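# Drying and putting away laundry: questions from tenants

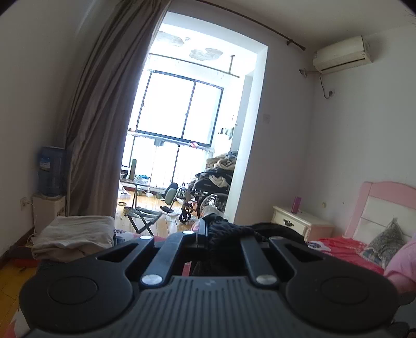
*The enclosed balcony seen from the bedroom, with the drying bars overhead.*

These answers apply to the one-bedroom flats at Niston House. Last updated 2018-08-20.

## Where do I dry my washing?

On the bars under the balcony ceiling. Every flat in the Niston block has them. Please don't hang wet clothes on the curtain rod in the bedroom. It is only fixed for the weight of the curtain, and we have had to refit several.

## How much can the bars hold?

One normal machine load, spread out. Duvets and heavy rugs should go to the laundry room on the ground floor, where there is a floor rack.

## I can't reach the bars. What can I do?

Ask the office for a reaching pole with a hook. There is no charge and you can keep it for as long as you live here. Tenants who use a wheelchair can also ask for a low folding airer. Consuelo Tamayo deals with these requests on extension 254.

## Will dark clothes fade out there?

They can. The balcony window is large and gets strong light for much of the day. Turn black and navy things inside out, and take them in once they are dry.

## How should I dry fleece and knitwear?

Fleece can go over a bar, folded in half. Heavy jumpers stretch if they hang, so lay them flat on an airer or on a towel. Neither should go in the tumble dryers on the hot setting.

## Can I leave the curtain open while things dry?

Yes. Pull it right to one side so that air can move between the bedroom and the balcony. The curtain is long and the bottom of it will pick up damp if wet clothes are touching it.

## Can I store dry clothes in plastic bags?

For a few days, yes. For longer, use a cotton bag or a box with a loose lid. Anything put away in plastic while still slightly damp will smell musty.

## Does water harm the balcony floor?

A few drips won't. The floor is wooden planks, so wipe up puddles the same day and don't leave wet mats on it. Spin at 800 or 900 if your machine lets you choose, and there will be very little dripping.

## Can I keep other things on the balcony?

Yes, as long as you can still get through the doorway and reach the window. Wheelchairs and walking frames may be kept there. Paint, gas bottles and barbecues may not.

## A bar is loose. Who do I tell?

Take the washing down and ring the repairs line on extension 201. Our contractor, Correa, visits the block twice a month. Please don't tighten the fixings yourself. The ones put in last January need a special key.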